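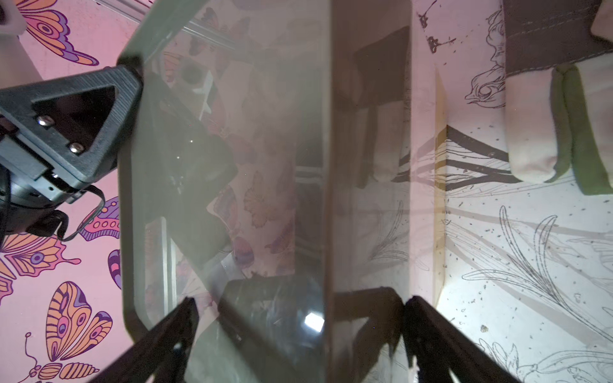 Gripper fingers, round two

August 13, 2020

I've had the Praston fingers on both arms since January and I still don't buy the claim that one shape handles everything. The sales page says "universal." So did the last set, and I paid for those too.

Glass is where I get suspicious first. The ribs are supposed to add bite, but a hard rib on a smooth wall only touches along a few thin lines. The Thoroddsen pads are softer and wear out faster. I ran 90 grasps with each and logged every slip, and the gap was 18 against 20. I wouldn't spend money on that.

Small flat things are a different story – a key tag lying on a tray floor gives you almost no edge to get under. 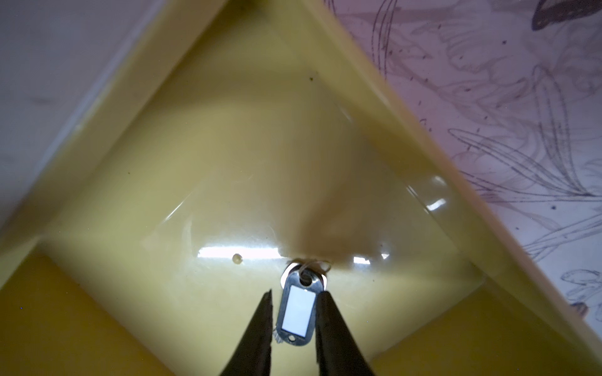 Two arms, one lid

Leonardo Bianchini wrote to say I should let one arm hold the lid and the other do the reaching. Fine, it's a sensible idea. It also doubles the number of things to calibrate.
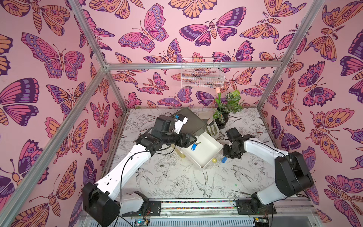

The wrist cameras help up close and are useless for judging tilt, so I keep going back to the fixed view. Anyone selling you a wrist-only setup should be asked about trays.
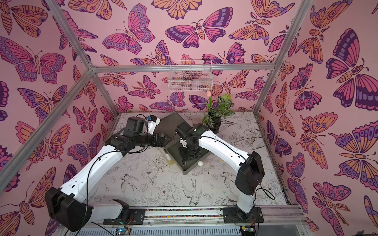 I'm keeping the ribbed fingers on for now, mostly out of laziness. Harnmont has a new controller out and I'll believe the latency numbers when I've measured them myself.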